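旧书修复工作坊开班，首批学员把家里的老手册带来了

2019年11月，朗索普社区图书馆的旧书修复工作坊迎来了第一批学员。报名通知贴出去才两天，14个名额就满了，连平时只来看报纸的几位老读者也跑来问能不能旁听。当然能！馆里把二楼的长桌全拼了起来，椅子不够，又从儿童阅览区搬了几把。

工作坊的主讲人是布丽塔·魏德曼，做了大半辈子书籍装订。她给大家定的规矩很简单：带一本自己真正会再翻开的书来。于是桌上什么都有，菜谱、县志、乐谱、小学课本，还有翻得起了毛边的中文机械技术书。

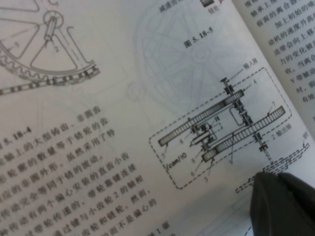

朗索普社区图书馆 读者活动部

第一堂课讲的是“看书”，看的是书脊、锁线、胶层和纸张的纹理方向。魏德曼让每个人先闭上眼睛，用手指沿着书口摸一遍，再说出哪里松、哪里鼓。克利福德·萨瓦茨基带来的是一本父亲留下的农机维修手册，他说小时候只敢远远看着大人翻，现在轮到自己给它换书脊布了，紧张得手心冒汗。旁边的梅维斯·普鲁伊特修的是一本家常菜谱，里面夹着好几代人的字条，油渍一块也舍不得去掉。魏德曼听了连连点头，告诉她油渍可以留，字条最好另装一个无酸纸袋，免得把书撑开。

技术类的书在修复时有它自己的讲究。这类书常常要摊平了照着图看，一看就是半天，书脊受力比小说大得多；图注和正文又离得近，补纸稍微宽一点就会盖住图号。魏德曼演示了用薄楮皮纸补裂口的办法：纸边用手撕开，让纤维自然散出来，淀粉糊调得比米汤略稠，从裂口中间往两头刷，再垫上吸水纸压好。她还教大家一个小窍门，补之前先用铅笔在废纸上描出裂口的形状，照着撕，接缝会服帖许多。

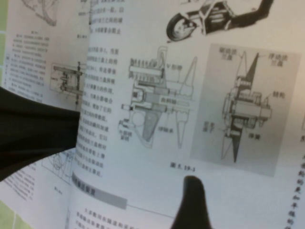
课上最热闹的环节是缝书帖。默里·奇泽姆第一次穿针就把线打成了死结，拆了重来，反倒成了全桌最会解结的人，后来谁的线乱了都喊他。到下午收尾的时候，几位学员已经把松脱的书帖重新缝牢，小心翼翼地夹进压书板，围着看了又看，谁都不愿意先走。

工作坊用的压书板、骨刀和针线，是馆里从今年3月起陆续添置的，总共花了3380元，其中一部分来自旧书义卖。义卖一共卖出578本书，读者活动部的布罗克·博伊丘克负责搬运和登记，他笑着说自己现在闻一闻就能猜出一本书在地下室待过没有。义卖剩下的书也没有浪费，封面完好的进了漂流书架，散了架的正好给学员练手。

接下来的课程会讲封面加固、书角修补和简易函套的制作，每次课40分钟讲解，其余时间全部动手。学员可以把没修完的书寄存在馆里，压书板上贴好姓名条就行。想旁听的读者请直接到二楼服务台登记，自带一本旧书、一条围裙，指甲最好剪短一些。针线和纸张由馆里提供。

萨瓦茨基的手册还压在板子底下，他已经问了两回什么时候能取。魏德曼让他再等一等，下次课上亲手打开。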